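An Open Day at Drolstead, and What Folding Pants Looks Like Up Close

3 February 2022

I had wanted to see the Drolstead group's work ever since Melati Wuisan mentioned it to me in October. They teach robot arms to handle cloth, and they collect most of the material for that by having people do ordinary chores with hand-held grippers. Last week they opened the doors to visitors, and I went.

The chores are done in a regular apartment, in a bedroom, with two grippers and a bed full of clothes.
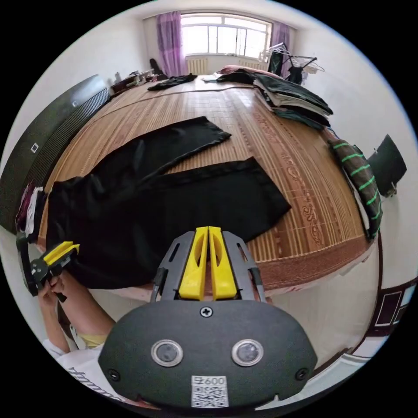
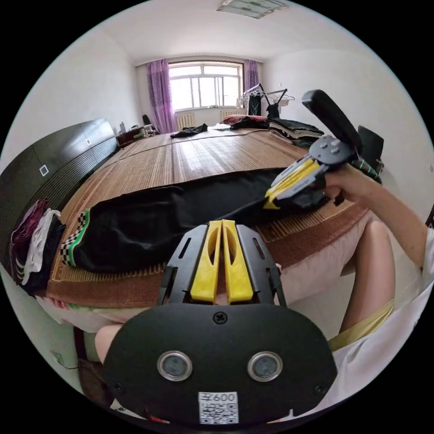
Black pants, a gripper for each hand, and the bamboo mat on the bed as the work surface.
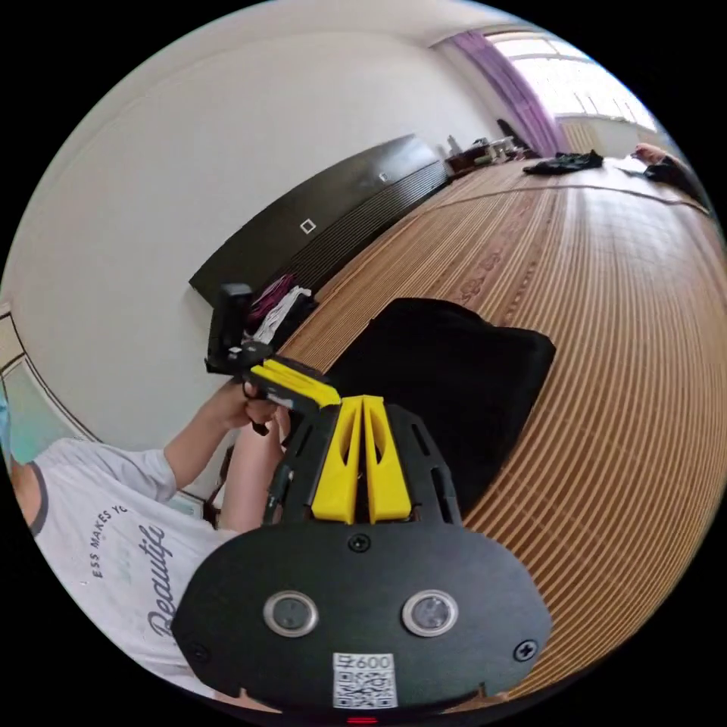
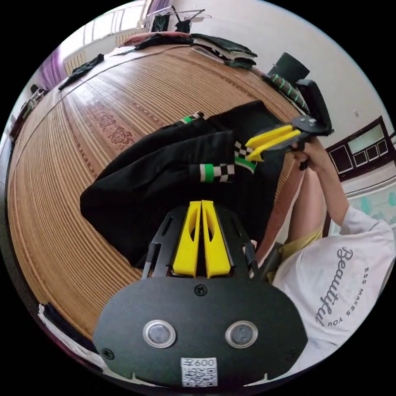

I've folded laundry my whole life and never thought of it as difficult. With my fingers I can feel an edge through two layers and slide one off the other. The grippers have two fingers each, and they open and close. If you pinch a little too deep, you pick up both layers. If you pinch too shallow, the cloth slips out when you lift.

Afiq Ngau looked after the visitors. He told us that new people always grab too much. They go for the middle of the pants because it is the nearest part, and then they have a bundle hanging from one point and no idea where the legs went. He teaches them to go for hems and waistbands, where the cloth is thicker and gives the fingers something to hold.

After that we were allowed to try. I was given a small towel, which is what everybody starts with. The grip is heavier than I expected, and the weight sits forward of your hand, so my wrist was sore after a few minutes. The trigger is light. It took me a while to stop squeezing it all the way every time.

My first towel came out as a sort of triangle. The second was better. On the third I got two corners at once and brought them over to meet the other two, and then I let go with the left gripper before the right one and the whole thing slid sideways. Afiq said that was a common one. He has the new people count "one, two, open" under their breath until they stop needing it.

A few practical things I asked about, in case anyone else is curious.

How long is a session? They work for 20 minutes and then take a break of 5. The breaks are mostly for the wrists. Before they had a fixed schedule, people would keep going because they felt fine, and the folds got sloppy toward the end without anyone noticing.

How many folds do they need? I didn't get one number for this. Teguh Tarigan, who deals with the recordings after they are made, said it depends on how different the folds are from each other. He had one batch of 51 recordings of the same shirt, folded by the same person, and he said it was less useful to him than a much smaller batch with different clothes and different starting positions. They now mix things up on purpose. A garment gets dropped, tossed, turned inside out or left half folded before the recording starts.

Do they throw out the bad ones? Some of them. If a garment ends up on the floor, the recording goes. But if somebody misses a grab, tries again and gets it, Teguh keeps it. He wants the robot to have seen a missed grab and what a person does next. I thought that was the most interesting thing I heard all day.

Why not film people folding with their bare hands? I asked this one because my brother-in-law asked me before I left. Teguh's answer was that a hand can do too many things the robot can't. When you fold with the same kind of fingers the robot has, every move you make is a move it could make too.

After the trying-out we walked over to the other building, where they have the arms. There are two of them on a table, with the same style of fingers on the ends. Dewanti Sopacua ran this part. She put a T-shirt down, stepped back and pressed a key.

It was slow. The left arm went out, hovered, and took hold of a sleeve. The right arm took the hem. They lifted together, put the shirt down again, and did that twice more before the first fold was made. The whole shirt took several minutes. The result was about as good as my second towel - recognizable, with one sleeve sticking out.

Then she did it again with a pair of pants and it didn't work. The arms kept picking up the same leg and putting it back. She let it run for a bit so we could see, then stopped it and started over with the pants laid out flatter. That time it got as far as one leg over the other. She didn't seem bothered. Dark clothes are harder for it, she said, because on black cloth it is hard for the cameras to tell where one layer ends and the next begins. They have been recording a lot of dark clothing this winter for that reason.

I liked that they showed us the run that failed. I have been to a couple of these days at other places (the one at Brerneck comes to mind) where everything was rehearsed and behind a rope, and I came away knowing very little more than I did going in.

There was coffee at the end and a long conversation about fitted sheets, which they haven't attempted yet. Dewanti would like to. Teguh would not.

If you want to go, they plan to hold another one later in the year. Groups are kept small, so write to them early. Wear sleeves you can push up, and park behind the building. The front lot belongs to the dentist and they do check. The part with the hand-held grippers comes first, and I would get there on time for it, as the ones who came late only got to watch.

My wrist was fine by the next morning. I folded the laundry that evening and paid more attention to it than usual, especially to how often I let go of something and grab it again an inch over. I do it constantly. I'll write to Teguh and ask if he wants to hear about it, though I expect he already knows.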